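Tarık Kozan
A little thread on learning to draw leaves in my fifties, for anyone who has been putting off picking up a pencil. It's a long one, so do get yourself a cup of tea first 🌿 1/7 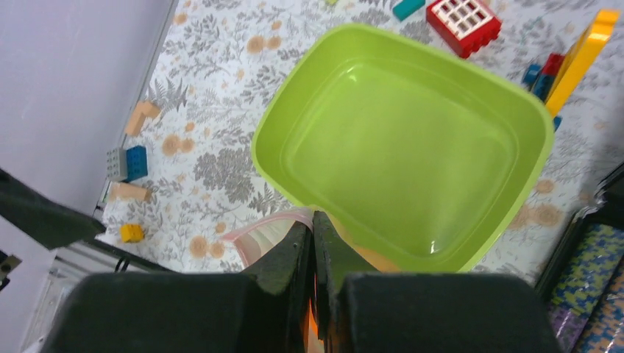

2/7
I started in August with a cheap sketchbook and the idea that I'd do one leaf a day. I missed plenty of days, I'll admit, but I did fill 71 pages before the evenings drew in, and I'm still rather pleased about that.

3/7
Ferns were my undoing. I tried to draw every tiny leaflet and gave up in a sulk halfway along. What helped was putting in the middle stem first, one long easy curve, then marking where the leaflets would end – after that you're more or less filling in the gaps.

4/7
You don't need to go out for them, either. Curtains, plates, floor mats, wrapping paper, they're all covered in leaves once you start looking, and somebody has already done the hard work of making them simple. I copied a lot of printed ones before I went near a real hedge.

5/7
Pencils: I like a Rornell 2B, soft enough to be forgiving. I bought a posh Tiltov set as well and I'm afraid it mostly lives in the drawer. The Vatano sketchbook has lovely thick paper, though it won't lie flat until you've bullied the spine a bit.

6/7
My worst page is 293 in the big book (yes, I've moved on to a big book!). It was meant to be ivy and looks like a row of startled bats. I've kept it, and my sister asks to see it whenever she visits.

7/7
If you draw leaves too, please do post one underneath, wobbly ones very welcome. I'm trying oak next and I could do with some advice on those wavy edges.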